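The Flagpole at Vurach

I moved to Vurach in March, which every local will tell you is the wrong month, and the first thing I did was offend the entire street over a flagpole. 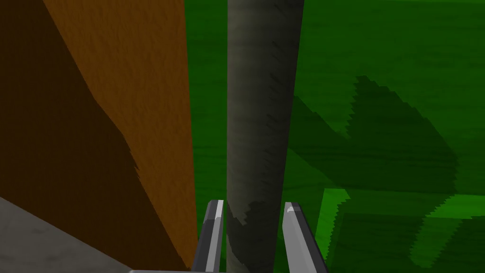 You can't take it down, Annag told me over the fence, before I'd even got my boots off. It was there before the houses and it'll be there after you, love.

I only wanted a clothesline! I'd paid 844 dollars for a second-hand dryer that tripped the power every time I looked at it, and there was this great big pole doing nothing in my yard. No flag, not even a rope. So I tied one end of a line to it and the other to the verandah, and hung out my pyjamas (the ones with the lemons).

By lunch I had two casseroles and a visit from Kenneth Cowie, who stood on the lawn with his hat off.

“Last time anything went up that pole,” he said, “it was for Catriona's dad.”

I took the pyjamas in. I felt about an inch tall.

Then Catriona Imrie herself came round at teatime, colour in her cheeks from the walk up, and asked where they'd gone. She'd been able to see them from her kitchen — all those lemons — and she wanted to know if I'd put them back up tomorrow, if it was fine.

It rained, but I put them up.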